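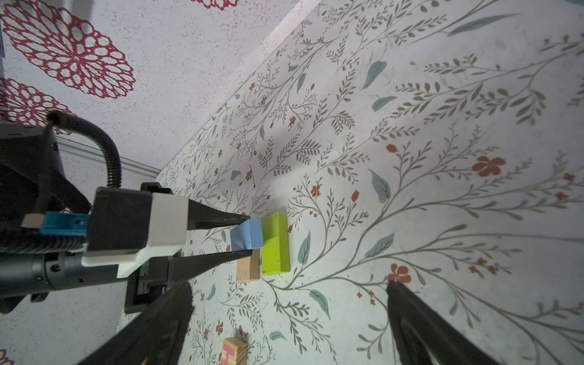 浅蓝色小方块，右边是绿色的泡沫长条，下面是一块原木色木块

二手卡丁车过弯后轮一直跳，是车架问题还是调校问题？

弯心吃草莓

各位大佬好，新手求助，写得有点长，先谢谢耐心看完的人。

三月份的时候我终于下决心买了自己的第一台卡丁车，之前一直是在租赁场跑，跑了两年多，瘾越来越大，家里人都说你再租下去都够买一台了（我就是拿这句话说服自己的）。车是二手的，Kunholm的车架，发动机是Petura的100cc水冷两冲程，卖家说车架跑过一个多赛季，没有大撞。我去看车的时候用手电照了一圈，底下那几根管子磨得有点平，但是没看到裂的地方，座椅是后来换过的，比我原来想的要靠后一些。

问题是这样的：我常去的是Stutari那条赛道，一圈738米，有一个挺长的右弯接发夹。头几圈轮胎还没热的时候车很听话，甚至有点滑，我还挺喜欢那个感觉。等轮胎热起来以后，那个长右弯一进去，后轮就开始一下一下地跳，整个车像在搓衣板上走，方向盘也跟着抖，出弯的时候转速明显掉下去，要憋好一会儿才上得来。左弯也会，但是轻很多。同一条赛道，别人的车从我旁边过去稳稳的，声音都是连着的，我的是“嘣嘣嘣”那种。

我已经试过的：

胎压降了一点，感觉更跳了。
后轮距收窄了一点，因为我以为后面不稳就是抓地不够，结果跳得更厉害，还差点把我甩到草地上。
前束请旁边车棚的人帮忙看过，他说没大问题。
轮毂螺丝全部拧了一遍。

座椅没动过，一是怕钻孔钻错，二是我真不知道该往哪边动。体重我偏重一点，加上装备，比卖家肯定重不少。

所以想问，这种情况是不是车架已经软了、废了？卖家那边说他开的时候完全不跳，我也不想冤枉人家。还有人建议我直接换一根软一点的后轴，可我连现在这根是软是硬都不清楚，上面的标记早磨没了。下次去赛道之前我能先做点什么？预算有限，刚买完车，钱包里只剩下买机油的钱了哈哈。

机油味的周末

哈哈欢迎入坑！你描述得已经很清楚了，比很多人一上来就一句“车不好开怎么办”强太多。

先说结论，听起来是典型的抓地力太多，你把方向搞反了。卡丁车没有差速器，后轴是一整根，过弯的时候必须让内侧后轮抬起来一点，不然两个后轮同速转，车就不愿意拐。抬起来以后，外侧后轮承担了绝大部分重量，如果抓地力太强，轮胎先咬住，再滑一下，再咬住，你屁股底下感觉到的就是跳。你说冷胎没事、热了才跳，这一点特别说明问题。车架真断了的话，冷胎的时候多半也会觉得哪里怪怪的。

所以你收窄后轮距，等于让重量更容易压到外侧后轮上，抓地更多，当然跳得更凶。先把它放回去，再往外放一点点，两边要对称，拿卷尺从车架量到轮毂，别靠眼睛。改一次只改一个地方！我刚开始玩的时候一口气改四样，最后变快了也不知道是哪个起的作用，变慢了更不知道，回家的路上气得话都不想说。

胎压这个比较麻烦，不同胎反应不一样，有的高一点反而热得快更黏。你先用冷胎的数值做基准，每次下场马上量一次热胎压，记在本子上。我自己是宁可先从偏低的起步再慢慢加，不过你降了以后更跳，那就回到原来的，别在这上面纠结太久，先把轮距弄好。

重点说座椅。你比原车主重，座椅又靠后，后轴上的重量一下子就多了。座椅位置太高也会这样，重心高，往外侧压得狠。Kunholm那个车架说明书里有个基准尺寸，从座椅前沿到前面那根横管，还有从座椅后上沿到后轴，你先量一下和说明书差多少。不用马上钻孔，很多座椅支架本来就是长孔，松开能挪一点。如果你那台装了额外的座椅撑杆（就是从座椅上部斜着拉到后轴承座附近的那种），先拆掉跑一节看看，这个不花钱，效果经常很明显，后面会一下子“松”下来。

右弯比左弯严重，我的猜测是跟那条赛道有关，长右弯负荷时间长，左边的胎热得多。当然也可能是车两边不一样，这个你得上对角秤看一眼，Stutari的车库那边以前有一台公用的，现在还在不在我不敢说，我有阵子没去了。

后轴先别买！一根新轴加上轴承、键什么的，你又要心疼一阵。换轴是最后才动的东西。

油门到底先生

车架软了，换吧。我之前那台也跳，换了新车架就好了。二手的都这样，卖家都说没撞过。

轴承响了三年

楼上那位说换车架的，人家都说了钱包里只剩机油钱了……

我补充一点机械上的检查，调校的部分第二位讲得挺全了，我基本同意，唯独拆座椅撑杆那条要看体重。重的车手把撑杆全拆了，座椅自己受力会比较大，玻璃钢座椅螺丝孔那一圈容易裂，我就裂过一个，肋骨疼了好几天。拆一节试试没问题，跑完下来务必摸一遍螺丝孔周围有没有发白、起毛的地方。

裂纹怎么查：把车架到架子上，底盘护板和脚踏那一块拆掉，用刹车清洗剂把焊点擦干净，等干了再看。重点是座椅支架和车架的焊点、后轴承座旁边、还有前面转向节的C形座。漆面上一条细细的锈线就要小心，先拿指甲刮一刮，刮得到台阶的多半就是裂了。手电照一圈是照不出来的，油泥一糊什么都看不见。裂的如果是座椅支架，找个靠谱的焊工补就行，我那次补一个地方花了40欧，跑到现在还好好的。

后轴有没有弯也要查，你的症状里左右不一样，这个不能放过。车架高，后轮拆掉，找个固定的东西（我用的是一把螺丝刀绑在刹车卡钳支架上），尖头靠近轴端但不要碰到，慢慢用手转轴，看缝隙有没有变大变小。缝隙一会儿宽一会儿窄就是弯了。弯轴在直道上也会有振动，你回忆一下直道尾速高的时候座椅抖不抖。顺便听一下轴承，转起来应该是顺的，有沙沙声就先换轴承，比换轴便宜多了。

还有一个新手经常忽略的，后轴承座的螺丝。一般有三个轴承座的车，中间那个有的人锁，有的人不锁，锁死了后面就硬，不锁就软一些，对抓地影响很明显。你看看原车主是怎么装的。另外轮毂长短也有讲究，长轮毂会让后面更硬，抓地更多，你要是长的，借一副短的装上跑一节对比一下。赛道里的人一般都肯借，记得还的时候擦干净。

轮胎我也想问一句，你用的是什么胎？Petura那个发动机功率不算大，配特别软的胎本来就拖得慌，出弯转速掉下去跟这个也有关系。如果卖家给你的是一套比赛用的软胎，换成练习用的硬一点的，跳可能直接就没了，而且耐用。Kalinowski的店里有时候有别人换下来的半新胎，可以去问问，我上次买的那套跑了整整一个夏天。

发动机那边顺便提醒一下，出弯憋转速不一定全是底盘的锅。化油器低速针偏浓也是这个样子，声音闷闷的，像感冒了一样。不过先把底盘弄顺再去动化油器，两个一起动会疯的。怠速开到底下500转这种事就不要追求了，卡丁车不是家用车，我见过有人在那里拧了一下午。

弯心吃草莓

太感谢了！！看完我马上跑去车库量了一下，座椅比说明书的尺寸靠后了2厘米，而且上面确实有撑杆，左右各一根，我一直以为是原厂就必须装着的东西……

后轮距已经放回去了，按说的往外放了一点，用卷尺量的，两边一样。中间那个轴承座是锁死的，这个我先不动，一次只改一样，记住了。轮毂是长的那种。胎我去看了，侧壁上的字磨得看不清，反正指甲掐下去软软的，估计是比赛胎。

螺丝刀测轴的方法我明天早上试，今天刹车清洗剂用完了，焊点只擦了一半，目前座椅支架那里没看到锈线。下次去Stutari先跑轮距，再拆撑杆，跑完回来更新。

轴承响了三年

轴承座、长轮毂、撑杆、软胎，再加座椅靠后，全凑齐了，不跳才怪😂 车架大概率没事。轴测完说一声缝隙变没变。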